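**Unit 2: Safe practice when a robot hands or holds objects near people**

Course notes prepared by Simone Camargo and Maxence Renaud, Nekberg Technical Institute

These notes accompany the second lecture on shared workspaces. Students are expected to have read the site rules before attending the practical session. Where the notes and the site rules differ, the site rules apply.

### 2.1 Before power is applied

The operator shall confirm that the emergency stop is within reach of every person who will stand inside the marked area. It is not sufficient for one person in the group to have access to it. The stop is tested at the start of each session and the result is entered in the log with the operator's initials.

Gripper force is set to the lowest value that will hold the object securely. In the Prokura exercises the limit is 40 newtons. A student who believes a task requires more must obtain written approval from Gaspard Chevalier before changing the setting.

### 2.2 Approach and grasp

The final part of an approach is carried out at reduced speed. The operator should be able to name, before the motion begins, the point at which the fingers are to close and the direction in which the arm will withdraw. Narrow or rounded parts call for particular care, as a small error in alignment may cause the object to turn between the fingertips.

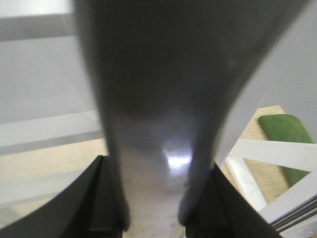 A wrist camera is an aid to alignment and is not a safety device. At close range a large object may block most of the view, and the operator must not rely on the camera to establish that the area behind the object is clear. One member of the group is therefore assigned as observer for the whole of the exercise. The observer has no other duties and may call a stop at any time without giving a reason.

Hands are kept out of the space between the fingers whenever the drives are enabled. This rule also applies when the arm is not moving.

### 2.3 Furniture and surroundings

Chairs, cushions and similar items are treated as obstacles and are recorded on the layout sheet. If an item is moved during the session, the arm is stopped, the sheet is corrected, and the path is run once at low speed before work resumes.

### 2.4 Reporting

Any unplanned contact, dropped object or unexpected motion is reported to Efraín Rivadeneyra before the group leaves the laboratory. Form 11 is used for this purpose. Events that caused no harm are reported in the same way.

Required reading for the next lecture: the Bemura case notes, sections 1 and 2.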